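Ticket 275: Drop rule keeps failing "released upright" on bottles
Project: Firnera (handheld gripper sessions, tabletop tasks)
Queue: Practice and standards
Opened by: café site crew
Status: open, waiting on rule owner
Priority: normal (was "urgent" until someone looked at the list of other urgent things)

Summary

Our session guide says every bottle task has to end with the bottle "released upright, fully supported, in its original position." The checker at Zorkden is failing clips on that line, and half the time I agree with it and half the time I'd like a word with it outside. I'd like the rule rewritten so that two people reading it come to the same conclusion. At the moment two people reading it come to lunch.

What we expected

Grip low, lift, move, set down on the coaster, open fingers, back off. Clip passes.

What we got

Out of 152 clips submitted in February, 123 passed on the first go. The rest came back with the code REL-4, which the guide defines as "release not compliant" and then never mentions again.

Environment

Handheld gripper, ribbed finger pads, wrist-level camera view. Café table with the ordinary clutter left on it, per section 4 of the guide ("do not tidy the workspace into a showroom"). Checker profile is Vukard, default settings.

Steps tried so far

1. Re-read the guide. Learned that "bottle" is defined and "upright" isn't.

2. Changed the colour tag for magenta pads in the Vukard profile, on the theory that it was losing the fingers against the background. No difference to the failure rate. Changed it back.

3. Cleaned the lens cover. Always worth doing, fixed nothing.

4. Asked for the checker's reasons on the failed clips. Got back a spreadsheet with one column, and the column said REL-4.

5. Went through the work by eye against the wording of the rule. Stills attached.
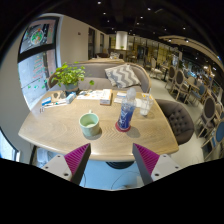
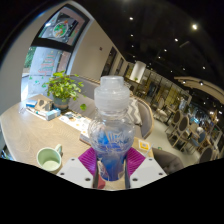
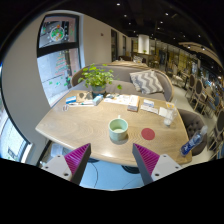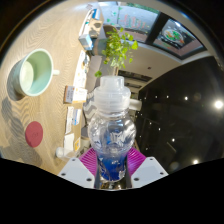
Same table all the way through.

Under the current wording, the bottle standing on the red coaster in the first still is a pass and I doubt anyone will fight me on it. The third still has a bottle tilted and hanging over the edge of the table, which fails "upright" and "fully supported" at a stroke. Good. The rule should catch that, and I'm not asking for it to go easier on us.

My trouble is with everything in between. The guide doesn't say when a release begins. Is it when the pads start to open, when both pads are clear, or when the hand has backed away? A bottle can be perfectly vertical while it's being held, and that tells you nothing about how it'll stand on its own. If Vukard is judging uprightness while there's still a finger on either side, it's marking the gripper's posture and calling it the bottle's.

"Original position" is the other one. Original to the millimetre? Original as in same coaster? We had one operator placing bottles with the care of a person defusing something, and another who considered the table to be the original position. Both were following the rule as written.

Comment, checker side

Confirmed that Vukard tests orientation at the last point of contact. It doesn't look at anything after that. This was a decision made to save processing time and nobody wrote it down. REL-4 is a catch-all: it fires for tilt, for edge overhang and for displacement, without saying which.

Comment, site crew

Thanks. That explains a fair bit, including my mood in February.

Proposed wording below. It's deliberately boring.

Proposed replacement for the release rule

Release starts when either pad loses contact with the object and ends when the gripper is a full hand's width away.

The object is judged after release ends, never during.

"Upright" means standing on its base with no help from the gripper, the operator or the furniture. Leaning on an armchair is help.

"Fully supported" means the whole base is on the table or coaster. If any part of the base is past the table edge, the clip fails, even if the bottle stays put out of sheer luck.

"Original position" applies only where there's a marker to return to, such as a coaster. With no marker, anywhere clear on the tabletop will do.

Failed releases stay in the submission, labelled as failed. Operators are not to trim them, redo them quietly or pretend the clip finished early. A bad release that's labelled honestly is useful to whoever trains on it, and a missing one isn't useful to anybody.

If an object is about to go over, the operator may catch it with the free hand. Mark the clip "intervention." The guide is currently silent on this, so people hesitate, and floors get mopped.

Split REL-4 into three codes, one each for tilt, overhang and displacement. I don't mind what they're called.

Comment, checker side

Splitting the code is easy. Moving the test to after release needs sign-off from Li, because it changes past results and the February batch would have to be rerun. Can you hold off resubmitting until then?

Comment, site crew

Holding. Two requests while we wait: could the guide carry a revision date on the front page, and could the draft go to operators before it goes live? The last revision reached us as a set of failures.

Updated 14 Mar 2025: wording sent to Li. Lens cover cleaned again, out of habit.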